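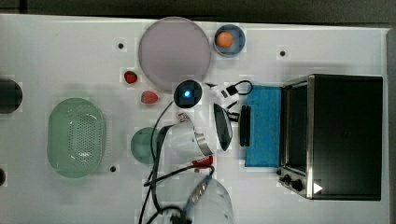

Mein Dorf heißt Flurnen und hat ein Problem mit Suppe

Seit Sonntag läuft auf meinem Rechner eine Siedlung mit 17 Einwohnern, und keiner von ihnen will arbeiten. Schuld bin ich, weil ich ihnen Charakter gegeben habe.

Für alle, die erst jetzt dazukommen: Ich spiele seit dem Winter Garnum, eine Aufbausimulation, in der man ein Tal besiedelt und dabei zusieht, wie sich die Leute über Brennholz streiten. Das Grundspiel kennt Hunger, Kälte und Müdigkeit. Mehr geht in den Köpfen nicht vor. Man setzt einen Menschen vor einen Baum, und er fällt ihn, bis einer von beiden umkippt. Mir hat das lange gereicht. Dann habe ich den Mod-Ordner entdeckt, und seither reicht mir gar nichts mehr.

Der Mod, um den es geht, heißt Evar und stammt von Fouad Belkadi, der im Forum auf Fehlermeldungen grundsätzlich mit einer Gegenfrage antwortet. Evar gibt jeder Figur bis zu drei Neigungen. Eine Neigung kann etwas Nützliches sein, »Frühaufsteher« zum Beispiel, oder etwas wie »Gekränkt«. Gekränkte Figuren merken sich, wer beim Essen vor ihnen dran war. Sie merken es sich über Jahre. Ich habe eine Müllerin, die seit zwei Wintern nicht mehr am Bäcker vorbeigeht und deshalb das Mehl einmal um den ganzen Teich trägt.

Die Installation ist übrigens so, wie man sie sich bei einem Mod vorstellt, dessen Anleitung mit »Das Übliche« beginnt. Man braucht zuerst die Bibliothek Gaber, und zwar in der vorletzten Version. Mit der neuesten startet das Spiel auch, aber dann haben alle Figuren denselben Namen. Ich habe einen Abend lang geglaubt, das sei ein Stilmittel.

Danach legt man beide Ordner in das Verzeichnis »Zusätze«, löscht den Zwischenspeicher und lädt einen Spielstand, an dem man nicht hängt. Den letzten Teil habe ich überlesen. Flurnen war mein ältester Spielstand, mit Brücke, Kirche und einem Bienenhaus, für das ich mich ein bisschen zu sehr interessiert habe. Nach dem ersten Laden würfelt Evar die Neigungen aus, und bei mir fiel »Feinschmecker« gleich sechsmal.

Der Feinschmecker isst keine Suppe, wenn es am Vortag Suppe gab. In Flurnen gibt es jeden Tag Suppe. Es gibt in Flurnen ein Rübenfeld, ein zweites Rübenfeld und eine Köchin, und damit ist die Speisekarte geschrieben. Die sechs stellten sich also morgens in die Schlange, sahen in den Topf, bekamen den Stimmungsabzug »Schon wieder« und gingen nach Hause. Am dritten Tag kam »Grundsätzlich enttäuscht« dazu. Der hält eine ganze Jahreszeit und senkt das Arbeitstempo um 70 Prozent. Das Bienenhaus wurde in dieser Zeit von niemandem betreten.

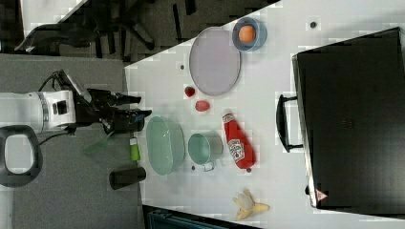 Küchensachen und Spielzeugessen auf weißem Tisch.

Ich habe dann versucht, das Ganze mit Politik zu lösen. Zuerst habe ich einen Obstgarten angelegt, der in Garnum leider vier Jahre braucht, bis er trägt. Dann habe ich beim fahrenden Händler gegen fast alle Bretter einen Käse getauscht. Einen. Er lag auf dem Dorfplatz, und die Müllerin kam zuerst dran, wodurch nun auch der Bäcker gekränkt ist. Die beiden umrunden den Teich jetzt in entgegengesetzter Richtung und treffen sich zweimal täglich auf der Brücke, wo sie den Abzug »Peinliche Stille« erhalten.

Im Forum habe ich gefragt, ob man den Feinschmecker seltener machen kann. Belkadi fragte zurück, ob ich selbst denn jeden Tag Rübensuppe äße. Darauf kam ein anderer mit der richtigen Antwort: In der Datei »neigungen.cfg« steht hinter jeder Neigung ein Gewicht, beim Feinschmecker ist es 10, bei den meisten anderen 2. Wer es heruntersetzt, bekommt bei neuen Figuren Ruhe. Bei den vorhandenen ändert sich nichts, die sind, wie sie sind.

Das Gewicht steht jetzt bei 1. Dafür habe ich »Nachtragend« aus lauter Neugier etwas angehoben, das im Unterschied zu »Gekränkt« auch vererbt wird. Die Müllerin erwartet im Herbst ein Kind.

Ach ja, wer Gaber schon in der neuesten Version hat: Die alte liegt im Archiv unter »Sonstiges«, ganz unten, hinter den Wintertexturen. Und bitte vorher den Spielstand kopieren. Ich habe meinen inzwischen auch kopiert, mitsamt den sechs Feinschmeckern.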